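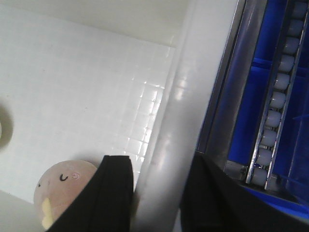

A pale pink toy ball with a cartoon face, on a white surface.

Taltano are the last side left in the league without a defeat, after Kesta finally came unstuck at Corer in front of a crowd of 1074, and there will be a fair few people in the town who needed a second cup of tea this morning before they quite believed it.

Kesta had gone through the whole autumn and most of the winter without losing, and they arrived at Corer as firm favourites. They led at half-time too, through a tidy header from Martti Suominen, and for a good while it looked like being one of those afternoons when the home crowd starts thinking about the traffic. Then Colton Sandhu came off the bench, won a free kick with more or less his first touch, and curled it in himself. Kálmán Kocsis got the winner late on, bundling the ball over the line from a corner with what he cheerfully admitted afterwards was mostly his knee.

"I'll take it off my knee, my ear, anything you like," he said. "We've had a miserable few weeks and the lads deserved that one."

Taltano, meanwhile, were making rather hard work of things at home to Deschamps, and only got over the line with a penalty from their captain, Romain Lecomte, who was playing his 100th game for the club. It was given for a handball that the visitors argued about all the way back to the dressing room. The single goal was enough to take Taltano to 31 points, and they now sit clear at the top for the first time since the opening weekend.

Their manager, Albane Perrin, was doing her best to keep everybody's feet on the ground. She said the unbeaten run was lovely for the supporters, and she would never tell anyone not to enjoy it, but that her players had been second best for long spells — and that a better side than Deschamps were on the day might well have punished them.

The two leading clubs meet at Kesta's ground in January, and Taltano have been given 500 tickets for the away end. They go on sale from the club shop at 10am tomorrow, season ticket holders first.

Last updated: 8.40pm

Comments

northbankmaggie: Never a penalty in a month of Sundays, but well played Romain all the same. 100 games and hardly a bad one among them.

Kesta_til_i_drop: We sat back after the goal and got what we deserved. See you in January.

pete_r: Does anyone know if juniors count towards the 500? Need three together if possible, my two won't sit apart from me.

northbankmaggie: They did last season Pete, I'd ring the shop though.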